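Home Tickets Knowledge Base Status Sign in
Search tickets... Go

Ticket 1331 - breaker trips in kitchen, upstairs unit, Drosterow
Opened by: Iker Gallardo
Assigned: Iker Sotomayor
Priority: normal

Gallardo, 7:40 am
Kitchen breaker went again. Third time since the start of June. Fridge and both counter outlets dead, lights fine. Reset it, held for 40 minutes, then gone. Tenant wants it sorted before her family comes.

Sotomayor, 8:15 am
What was on at the time? Kettle? Anything heating on the same side as the fridge? Send me the panel label too, the old sheet says circuit 5 but I dont trust it. 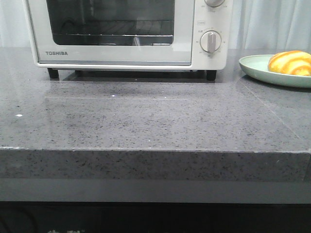
Gallardo, 8:32 am
Panel label is hand written, says "kit + hall". So the hall outlets are on it as well. She had a space heater going in the hall. Didn't know that till I asked.

Sotomayor, 11:05 am
Ok that's most of it. Heater unplugged, breaker held all morning. Still found a loose neutral behind the fridge outlet, tightened, swapped the outlet. Part was 514 in the van stock, need to reorder. Hall shoud really get its own circuit, quote to follow under job 138.

Gallardo, 4:20 pm
No trips since. Told her no heater in the hall for now. Leave open till the quote is in.

Status: pending

We use cookies to keep you signed in. Accept Manage settings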